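3.2 Wagering terms and the first withdrawal

The terms of an online casino bonus are usually longer than the rules of the games themselves. In the earlier part of this paper we looked at how the bonus is presented on the landing page. In this section we turn to what happens later, when the player has accepted the bonus, has met some part of the wagering requirement and wants to take money out for the first time.

We worked with four operators, which we call by the working names Grillavent, Ovaveo, Sutter and Verkel. For each of them the full terms were saved on 5/12/23 and were read by both authors separately. Where our readings were different, we discussed the clause until one reading was agreed, and if this was not possible the clause was marked as unclear. We consider the unclear clauses as a result and not as a failure of the method. A player has no second reader to discuss with.

The participants were 80 adults who had held an account with at least one licensed casino, but not with any of the four operators. Each of them read one set of terms and then answered questions on the bonus, the time limit and the withdrawal. They could go back to the text as often as they wished. The sessions took place on a screen.

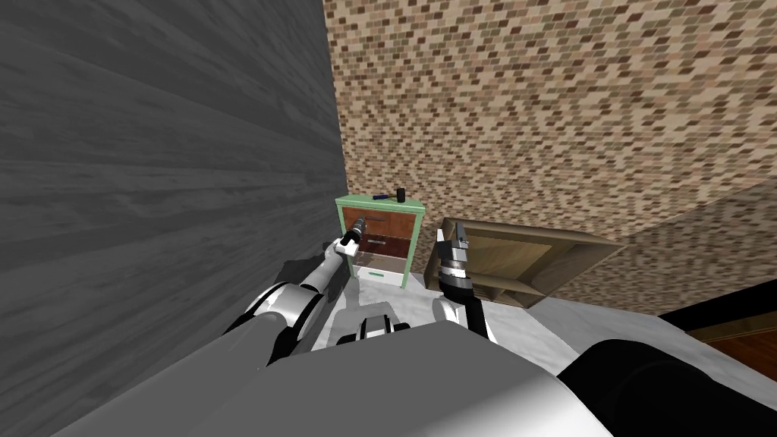
Figure 3. Rendered interior with tiled wall and nightstand, lower drawer partly open.

The clause which caused most difficulty was the one on mixed balances. At Grillavent and Sutter the player's own deposit is used first and the bonus money only after it, and so a player who stops early may still withdraw what remains of the deposit. At Ovaveo the two sums are joined from the first bet. Many participants who read the Ovaveo terms believed that their deposit stayed free, and they kept this belief also after a second look at the text. The word "balance" is used there in two senses, once with a capital letter and once without, and only the first sense is defined.

The time limit was understood better. Verkel gives the player 24 hours to use the free spins and 90 days to complete the wagering on the deposit bonus, and these two limits stand in the same paragraph. We expected that they would be confused. In fact most readers kept them apart, and the mistakes concerned the starting point - whether the time runs from the deposit or from the moment when the bonus is accepted. The terms of Verkel do not say this clearly, and it was one of the clauses we had marked as unclear ourselves.

A further point is the contribution of different games. All four operators count slots in full and table games only in part, but the list of excluded slots is kept on a separate page. Few participants opened this page. Those who did open it spent a long time there, and several wrote in the comment field that they had looked for a certain game and could not find out if its absence meant that it was allowed. One comment said simply: "I would ask the chat." This answer is reasonable, but the terms of Sutter state that information from the support staff does not bind the operator.

It should be added that our participants had no money at risk. A real player is perhaps more careful, or perhaps less careful - he wants to begin playing, and the terms stand between him and the game. Our data cannot decide between these two possibilities. Nasr has suggested in our discussions that the reading at the time of the withdrawal is of another kind, as the player then searches for one particular sentence, while Prantl holds that the same wrong beliefs are simply carried forward. We return to this question in section 3.4, where the complaints sent to the four operators are examined.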